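Unit 4 handout: The Hekley tabletop picking kit
Course notes, Takumi Kudo. Revised 28/06/2019
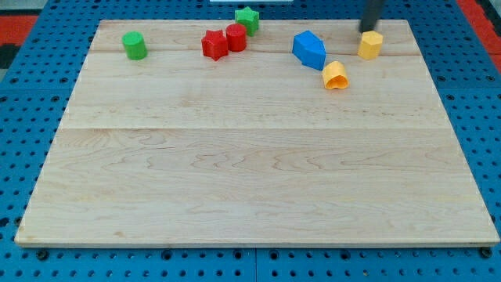
Figure 1. Shape blocks on the maple board, gripper finger over the yellow hexagonal block.

The Hekley kit is sold by Dasport as a bench trainer for pick and place. We look at it in this unit as a buyer would. Read the notes before the lab and bring your own copy of the score sheet.

What is in the price

The basic kit costs 928 dollars and covers the gripper, the control box and one block set. The arm is separate. Dasport offers a service plan at 69 dollars a year, which covers finger pads and one remote setup call. Chiyo Onishi will go over the plan in the second hour, along with the terms from Reltance, the other seller on our list.

Points to check in a review

Shape. Cylinders and hexagonal prisms give the gripper easy surfaces to close on. Stars are harder, as the fingers may land on two points or slide into a notch. The heart is the worst of the set when it lies on its side, as in Figure 1.

Spacing. Note how much room the fingers have on each side. The green cylinder in the figure stands apart and can be approached from most directions. The red star and the red cylinder behind it nearly touch, so the approach angle matters.

Reach. Blocks along the far edge of the board test the arm near the end of its range. Run the same task again with the blocks moved to the front half and compare.

Wear. The maker gives a pad life of 1000 grips. We have not tested this - treat it as a claim.

Lab task

Run 20 picks per shape. Record each one as held, dropped or missed, and write down the starting pose (upright or tipped). Do not reset a tipped block before the pick.

For next time, read the Shimada manual, sections on grip force and homing.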